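The Household Collection at Purham: Moving to the New Storeroom

The Purham Museum of Domestic Life has completed the transfer of its household collection from the former Clurkard warehouse to a new storeroom on the ground floor of the main building. This gallery page accompanies the move and gives a short account of how the work was organized, what was transferred, and how the collection may now be consulted.

The collection holds 1,635 catalogued objects. Most are everyday things used in local homes between the two world wars and the late 1970s: cookware, table linen, sewing boxes, cleaning tools, toys, lamps, and small furniture. A large part came to the museum as the Babić bequest, which included the full contents of a kitchen and pantry. The remainder was given by residents of Purham over many years, often one or two items at a time.

The Clurkard warehouse had served the museum well, but its shelving was too deep for small objects and the loading door could not be used in heavy rain. Planning for the move began when the lease was last renewed. Teodora Dimitrov, Head of Collections, prepared the schedule, and Gorazd Stojanović directed packing and transport.

Packing

Objects were grouped by material and by fragility, and the original room groupings were recorded on the packing lists so that they could be restored later. Ceramics and glass were wrapped in acid-free tissue and placed in divided boxes. Textiles were rolled where possible. Cutlery and hand tools were laid in padded trays, with a numbered tag tied to each piece.

Every box received a label on the lid and on one short side. The label states the box number, the range of catalogue numbers inside, and the shelf to which the box was assigned. A total of 543 boxes were packed. Chairs, washstands, and other large pieces traveled separately under cotton covers.

Damage found during packing was noted and photographed. Most of it was already known: chipped enamel, loose handles, and lifting veneer. Nine objects were set aside for treatment and will return to the shelves when the conservator has finished with them.

The new storeroom

The storeroom has adjustable metal shelving supplied by Camix, two worktables, and a small area for visitors. Shelves for heavy cookware are at waist height. Linen is kept in flat drawers along the inner wall, away from the windows. Temperature and humidity are logged daily, and the blinds remain closed outside working hours.

Unpacking followed the order of the catalogue. Each object was compared with its record before it was placed on the shelf, and a number of old entries were corrected in the process. Several lids were reunited with their pots, and a mixed box marked "kitchen, various" was at last sorted and entered in full. The contents of the Babić pantry have been shelved together, in the order given in the family's own inventory.

Visiting the collection

The storeroom opened to researchers and school groups on Wednesday, June 15, 2022. Visits are by appointment. Groups are limited in size, and requests should list the catalogue numbers or the type of object to be seen. Bags and coats are left at the front desk. Handling is permitted only with a member of staff present; gloves are provided for metalwork and photographs.

Visitors may take pictures for private study without a flash. Requests for publication should be sent to the Collections Office in writing, and a reply can be expected in roughly 60 days. 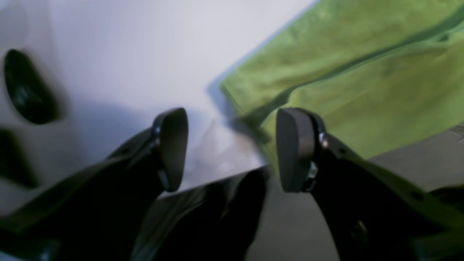 Household Collection, Purham Museum of Domestic Life. Ground floor.

Contact the Collections Office | © Purham Museum of Domestic Life. All rights reserved. | Back to top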